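About Nokex

Nokex collects, sorts and returns to use the cables, leads and small wiring that schools, offices and households no longer need. The company was founded in the town of Flestness and now serves 86 member organizations, most of them public schools and small businesses.

Our work begins at the sorting table, where mixed wiring is divided among baskets before it is tested, labeled and stored.

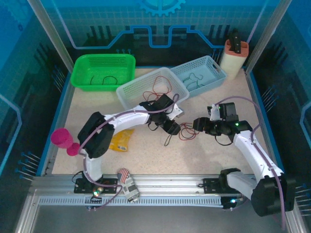
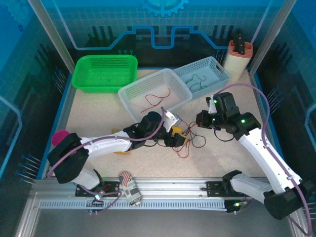
Cables and baskets at the sorting table.

What We Do

Most organizations own far more cable than they can account for. It gathers in drawers, in storage closets and behind furniture, and it is often thrown away when a room is cleared. Much of it remains fit for use. Nokex accepts this material in any condition, sorts it by type and color, and makes it available again to the organizations that belong to our network.

We accept power leads, network cables, audio and video cables, hook-up wire and chargers. We do not accept batteries, fluorescent lamps or any item containing liquid. Material that cannot be used again is separated and passed to a licensed metal recycler.

How Sorting Is Carried Out

Each delivery is given a number on arrival and is kept apart from other deliveries until sorting is complete. Wiring is first untangled by hand or, where it is badly knotted, set aside for a second session. It is then divided by type. Open baskets with perforated sides are our standard container — they are light, they stack well when empty and their contents can be checked without unpacking.

Color is a useful first guide but is never treated as proof of purpose. A red wire from one delivery may have served a very different function from a red wire in the next, and all conductors are tested before they are labeled. Cables that pass are coiled, tied and moved to the storage room, where they are shelved by connector and length.

Items that arrive among the cables by accident are kept for 31 days. Member organizations are asked to contact the front office if they believe that something has been sent to us in error. Keys, memory cards and identification badges are recorded separately and held in a locked cabinet.

Our Sites

Nokex operates from 2 sites. The Flestness site houses the sorting area, the test benches and the main storage room. The Benavides site, opened at the request of members in the southern part of the county, receives deliveries and holds a smaller stock of the cables most often requested. Material received at Benavides is taken to Flestness for sorting and returned once it has been labeled.

Visitors are welcome at both sites by appointment. School groups are asked to bring one adult for every four students, and closed shoes are required in the sorting area.

The Mumus Program

Mumus is our education program for elementary and middle schools. Participating classes receive a box of mixed cables, a set of blank labels and a printed guide to common connectors. Students sort the contents, record what they find and return the box to Nokex at the end of the unit. Power leads are removed from the boxes in advance, and every item is inspected before it leaves the building.

The program is offered without charge to member schools. Schools outside the network may take part for a small fee that covers delivery and materials. Applications for the coming school year close at the end of May.

Membership

Any school, nonprofit organization or registered business in the county may apply for membership. Members may deliver material at either site and may request cables from stock at no cost, subject to availability. Requests should state the connector at each end, the length required and the purpose for which the cable will be used. Larger requests — a full computer lab, for instance — should be discussed with the front office before an order is placed.

Application forms are available at both reception desks and are sent by mail on request.

Page last reviewed 17 May 2021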